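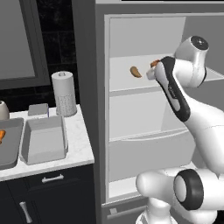 An upper shelf in an open refrigerator.

Storing food at home: the Trust's guidance for the new year

2023-12-30
By Nayeli Medrano, Tenancy Services

The Trurnham Housing Trust provides homes for 3365 households, and each winter its Tenancy Services team receives a steady number of enquiries about food storage. Some concern the appliances supplied with furnished tenancies. Others concern damp in kitchen cupboards, pests, or the disposal of large quantities of food after the holiday period. The Trust has therefore revised its guidance on the subject, last issued when the Dulturberg Court homes were first let, and the main points are set out in this item. Printed copies will be sent to every household in February with the annual rent statement.

The guidance applies to all tenures. Residents in shared accommodation at Amoah House should read it together with their house agreement, which contains further rules on labelling and on the use of communal freezers. Where the two differ, the house agreement is to be followed.

Refrigerators

A domestic refrigerator should be kept at 5 degrees or below. The number on the control dial does not normally refer to a temperature, and residents are advised to use a separate refrigerator thermometer. These are inexpensive and may be borrowed from the Trurnham office for up to 14 days. The thermometer should be left on the middle shelf overnight and read first thing in the morning, before the door has been opened for breakfast.

Raw meat, poultry and fish should be stored in covered containers at the bottom of the refrigerator. Cooked food and food which will be eaten without further cooking should be kept above it. Leftovers should be cooled and put away within two hours of cooking, and should be eaten within two days. Rice should be cooled as quickly as possible and eaten within one day. Large pans of soup or stew may be divided into shallow dishes to help them cool.

Items marked with a "use by" date must not be eaten after that date, whatever their appearance or smell. A "best before" date concerns quality only. Many residents have told us that they discard bread, biscuits and tinned goods as soon as the "best before" date has passed, and this is generally unnecessary.

Air needs to move freely inside the appliance. An overfilled refrigerator will struggle to hold its temperature, and food pressed against the back wall may freeze. Drinks, jams with a high sugar content and most whole fruit can be moved elsewhere when space is short. Door seals should be wiped with warm soapy water and inspected for splits. If a seal on an appliance supplied by the Trust is damaged, please report it as a routine repair - the part can usually be fitted without replacing the door.

Cupboards and dry goods

Flour, cereals, pulses and dried fruit keep best in containers with tight lids, placed away from the cooker, the boiler and any outside wall on which condensation forms. Paper packets that have been opened should not be returned to the shelf unsealed. When new supplies are bought, the older ones should be brought to the front.
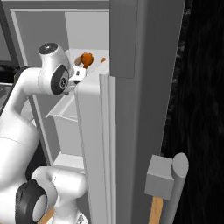
Cupboards used for food should be emptied and cleaned at least twice a year. Shelves should be washed, left open until completely dry, and only then refilled. Crumbs tend to collect along the back edge and in the holes that hold shelf supports, and these are the places where flour mites and beetles are most often found during inspections. Residents who are choosing a finish under the kitchen renewal programme sometimes ask whether colour makes any difference. The Trust has no fixed view, but spills and insects are easier to notice against a pale background, and a white cabinet with a light interior, like the open one shown with this section, has that practical advantage. Shelf liners are permitted in all homes provided that they are not glued down.

Should insects be found, all open packets in the affected cupboard ought to be sealed in a bag and placed in the outside bin on the same day. The cupboard should then be vacuumed, with attention to the corners and hinges, and washed with hot water and detergent. Sprays should not be used on surfaces where food is kept. If the problem returns, please contact Tenancy Services, who will arrange a visit. There is no charge for the first visit, and the resident does not need to show how the insects came in.

Damp inside a cupboard is a separate matter and should be reported at once. Signs include a musty smell, swollen shelf edges and packets that feel soft. Our surveyors have found that in several of the older Dulturberg Court homes the cause was a slow leak from the pipework of the flat above, and early reports have allowed these to be dealt with before the units were spoiled.

Reducing waste

The Trust took part in a small food waste project at Varkska Gardens during the past year. Participating residents kept a diary of what they threw away and why. The results were shared with them privately and are not published, but the households concerned have kindly agreed that the general findings may be described. Bread and salad leaves featured in most diaries. So did milk, eggs and the last portions of large ready meals, which were often saved with good intentions and then forgotten behind other things.

Several of the measures adopted at Varkska Gardens are simple to copy. One household set aside a single shelf for food that needed to be eaten soon, and the children were told that anything on it could be taken without asking. Another wrote the date on each container with a wax pencil. A third began to plan meals from what was already in the house before writing a shopping list, and reported that this was tiresome for the first fortnight and then became ordinary.
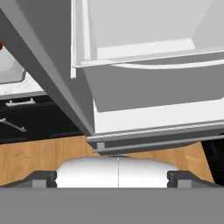
Freezing was found to be the most useful measure of all. Sliced bread, grated cheese, cooked beans and most stews freeze well, as do many herbs if chopped first. Eggs may be frozen once removed from their shells and beaten. Food should go into the freezer before its "use by" date and be defrosted in the refrigerator, not on the worktop. Once defrosted, it should be used within 24 hours. A written list of contents, kept on the outside of the door, saves a good deal of searching.

Power cuts

In the event of a power cut, refrigerator and freezer doors should be kept closed. A full freezer will generally remain cold for longer than one that is partly filled. Residents should make a note of the time at which the supply was lost and the time at which it returned. The Trust does not insure the contents of refrigerators or freezers, and those who hold home contents insurance are advised to check whether spoiled food is covered by their policy.

Unwanted appliances

Refrigerators and freezers must not be left in bin stores, on landings or beside parked vehicles. They contain gases that require proper handling. Residents may request a collection through the Trurnham office, and doors should be secured shut with strong tape until the appliance is removed. Working appliances belonging to residents may be offered to other households through the noticeboard at Amoah House, subject to an electrical safety check.

Questions about the guidance may be put to Tenancy Services in writing, by telephone or at any of the regular estate surgeries. Large print copies and translations are available on request, and residents who would prefer to have the guidance read to them may ask for an appointment at home.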